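Bring Back the Slow Train Talk

I went to another railroad history night last week, my third this October, and I came home grumpy again. Good speaker, nice slides, free coffee. And once again the whole evening was locomotives, locomotives, locomotives! I love an engine as much as the next person (I have a shelf of books to prove it), but I'd trade half of them for one decent hour about a freight office.

Take the old Urnorlow branch, which is the line I grew up next to. It ran 57 miles, most of it through beet fields, and everybody who writes about it gives you the wheel arrangements and the date of the last steam run. Fine. Who sold the tickets? What did it cost to ship a crate of hens to Nindon? How long did you stand on the platform in January when the connection was late? I've been asking for years and mostly I get a shrug.

The answers are out there, too. A couple of summers ago I bought a box of station paperwork at a farm auction for 90 dollars, which my family still brings up at dinner. Inside were 388 waybills from the Symonenko depot, and I swear I learned more from those than from anything on my shelf. Somebody shipped a piano and refused delivery of it twice. One store ordered lamp glass every single month and claimed breakage on nearly every load. The agent wrote tiny, furious notes in the margins, and I'd happily listen to a whole lecture on that man's handwriting. 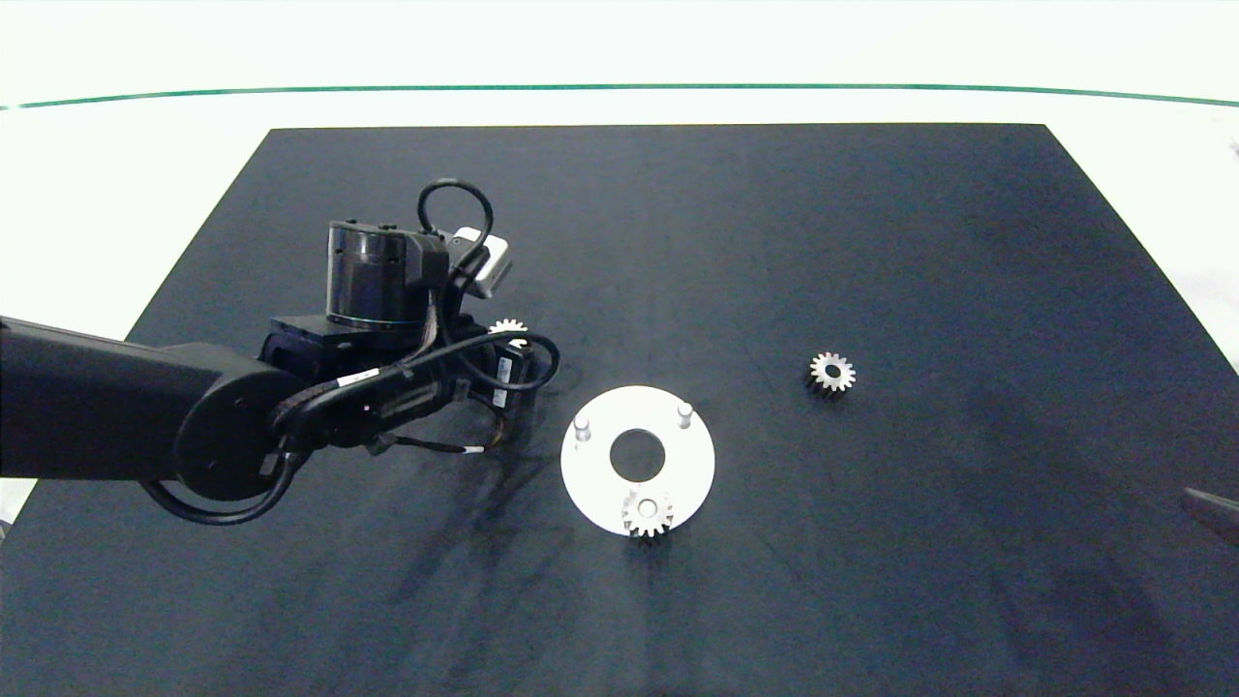
So what I'd like from our local societies is a little more nerve. Put the clerk on the poster. Let somebody stand up and talk about freight rates for forty minutes, and trust us to stay awake! The Warex Railroad Club tried it once, with a program on section crews and what they ate, and people were still asking questions when the lights went off.

I know the argument on the other side. Engines bring in the crowd, kids like engines, and the calendar that pays the hall rent has an engine on every page. I've bought that calendar. But the folks who remember working in those offices are getting on in years, and their boxes go to the dump when the house is sold. I've seen it happen on my own street, and I was a day late.

The Urnorlow depot closed to passengers long before 2000, and it's a tire shop now. You can still find the ticket window if you ask nicely at the counter. They keep the air fresheners in it.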